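Proldale Annex Reopens With a Floor

Friday, May 4, 2018

PROLDALE - The Zavala Street annex opened its doors again this morning after 13 weeks, and people who had come to use the copier spent a good part of their visit looking down.

The old floor, a green linoleum of the type once issued to schools and the less cheerful kind of hospital, had been in the building for 40 years. It was gone by the middle of winter. The new one is gray. Getting from the first color to the second took the town one public meeting, two rounds of samples, a lengthy exchange of letters and a weekend in which everyone with a key to the building was asked, in capital letters, not to use it.

The annex is the low brick addition behind the Proldale library, known to most residents as the place where you vote, give blood, and pick up the tax forms. It has a main room, a side room, a hallway that connects them at an angle no one has ever defended, and a supply closet. All four were included in the job. The closet was a late addition, and according to the minutes it took up more of the March meeting than the main room did.

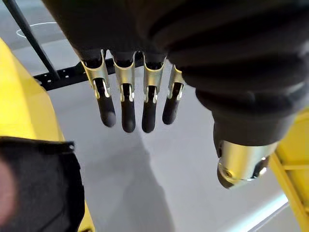 The pale gray floor on Zavala Street.

Residents had been given a choice of three colors: a tan, a darker gray, and the pale gray. Samples sat on the library's front counter for two weeks with a shoebox for written opinions. The tan did well early, until someone wrote on the back of a slip that it looked like a dentist's waiting room, and the slip was pinned up where later voters could read it. Support for tan never recovered. The darker gray had a loyal following among people who own dogs.

Pale gray won by a margin the library describes as comfortable. Several slips in the shoebox asked for the green back. One asked for the shoebox.

The work went to Vindon, a flooring firm with a shop out past the feed store, which had the lowest bid and also the only one that arrived in an envelope with the correct address. Vindon's crew began by taking up the linoleum, a job scheduled for three days. It took nine. Whoever laid the old floor had been generous with the glue, and in the hallway the crew found a second layer under the first, in brown, and under the brown a sheet of newspaper advertising a sale on snow tires. The newspaper is now in a plastic sleeve in the library's local history drawer. The brown is in a dumpster.

Then came the matter of the measurements. The town's drawing of the annex puts the total floor area at 2,644 square feet. Vindon's tape put it at 2,451. For most of a week both sides held their ground politely by e-mail, each attaching the same drawing. The gap was finally traced to a storage bay on the north side that appears on the plans, was approved, was given a door number, and was never built. Door 6 has been on the fire inspection list every year since. It has always passed.

The town had already paid for material to cover the larger figure. Vindon took back what hadn't been cut and issued a credit, which the town clerk's office says will go toward a mat for the front entrance. A subcommittee was proposed for the choice of mat. The motion did not find a second.

Among those pleased to have the room back is Basia, the folk dance group that has met in the annex on weekday evenings for as long as anyone in it can remember. Its members spent the closure in the basement of the Methodist church, where the ceiling is low enough that the lifts had to be taken out of two dances and the men in a third were asked to remove their hats. The group put in a request early on for a floor with some give to it, followed by a second request, more firmly worded, for a floor that wouldn't show heel marks. Whether the new one meets the second request should be clear by the end of the month.

The group also asked that the spot by the side room door be left alone. The old floor had a soft place there, which dancers learned to step around, and newcomers learned about by stepping on it. Vindon fixed it anyway. The crew found a board underneath that had been cracked for some years and replaced it in an afternoon, and the dance called for that corner will apparently need to be taught again to people who now swerve for no reason.
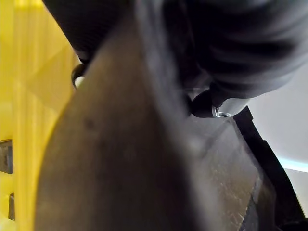

Emmanuel Mussa wrote to this paper to say that the color is fine and that he would like to hear less about it. What bothers him, he went on, is the strip of metal where the hallway meets the main room, which he caught with his toe twice this morning, once going in for a tax form and once coming out with the wrong one. The old floor had its faults, he wrote, but it was the same height all the way across. He would also like to know what became of the bench.

The bench is in the supply closet. It was moved there for the work, and the closet was then finished around it in two halves, with the bench shifted from one side to the other overnight. Getting it out again will mean taking the closet door off its hinges, and the town has put that down for the week after next. In the meantime there are folding chairs in the hallway, and the closet may be the only room in Proldale with seating for five and no light switch.

As for the metal strip, Vindon says it meets the standard and that the rise is smaller than the thickness of a quarter. The town has asked the firm to come back and look at it all the same. A piece of yellow tape was to be put down before lunch. By noon it had been cut and was hanging on the edge of the front desk while its exact position was discussed.

There are some rules for the first month. Tables are to be carried and not dragged, a rule that also applied to the old floor and was observed there mainly by people who worked alone. Chairs need the felt pads that are in a coffee can on the windowsill. The library asks that the pads be stuck on and left on, having already lost a number of them to what it believes is a school craft project. Street shoes are allowed. Tap shoes are allowed in the side room only, pending a conversation.

Mopping has moved from Monday to Thursday. The product used on the linoleum must not be used any more, and the library still has most of a case of it, which anyone with a green floor is welcome to come and collect. The smell that regulars associate with the annex was, it seems, the product. Opinion this morning was divided on whether the building is better without it, and at least one person opened a cupboard to check.

The blood drive that was moved to the high school gym will return to the annex for its next date. The seed swap will not, having found that it likes the gym. The knitting circle is back in the side room on its usual afternoon and reports that a dropped needle now rolls toward the window, where on the old floor it rolled toward the radiator. Vindon has been told.

Door 6 remains on the inspection list. The clerk's office looked into having it removed and was sent a form that must be signed by the person responsible for the room.

The annex is open during regular library hours, with the side entrance unlocked for evening groups. Anyone who left boots, a casserole dish or a gray umbrella in the building before the work started should ask at the front desk, where the items are being held until the end of May. The casserole dish has been washed.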